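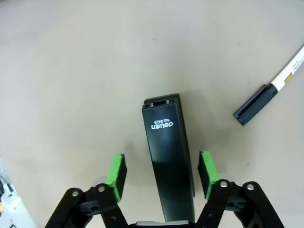

FOR IMMEDIATE RELEASE

Zellum publishes free good-practice guide for small gripper cells

Plain-English rules for tabletop robot work, written by the people who run the tables

I'm Chia-hao Shih, I look after bench safety at Zellum, and I get to write this one myself because our press person says I talk about it all day anyway. (Fair!) This January we're putting out the Zellum Bench Guide, a 13-page set of working rules for anyone running a small arm and a two-finger gripper on a table. It's free, and you can print it, mark it up and tape it to the wall.

The big machine safety standards are good documents and we follow them. But when a new operator asks me how far the spare objects should sit from the one being picked, or who checks the pivot bolts on the fingers and when, I want to hand over a page they can read before their coffee gets cold. So we started writing our own pages, and then our friends at Rindach started asking for copies, and then it had to become a real guide.

What's in it? The opening chapter covers the table. Put one target within reach of the fingers, keep everything else well clear of it, and route cables off to the side where the linkage can't catch them. We like ordinary office stuff for practice picks -- staplers, markers, tape -- and the guide asks you to write down the make and model when it's printed on the object, so the next shift can set up the same pick.

The second chapter is about the gripper. Fingers start open, with a visible gap on both sides of the object before anyone allows a close command. Pads get looked at every 300 cycles and swapped if the surface is torn or lifting. Bolts get a check at the start of each shift, with initials in the log, please, and a checkmark doesn't count as initials.

Then there's the chapter I fought for, on hands. No reaching in while the arm is enabled, even for a marker that's rolling away. Stop the arm, wait 5 seconds, then reach. I've had more arguments about those five seconds than about anything else in the guide, and they stayed in.

Rindach tried the draft on 15 benches and sent back a very long list of complaints, which we loved. The shift log got cut from two pages to one thanks to them, and the section on wrist cameras was rewritten from top to bottom.

The guide is a voluntary document. It doesn't replace your own risk assessment or any standard that applies where you work, and page one says so in large type.

You can get the Zellum Bench Guide from our website or by writing to the Zellum press desk. Corrections come straight to me, and I do read them -- the next revision is already open on my screen.

Media contact: Chia-hao Shih, Bench Safety, Zellum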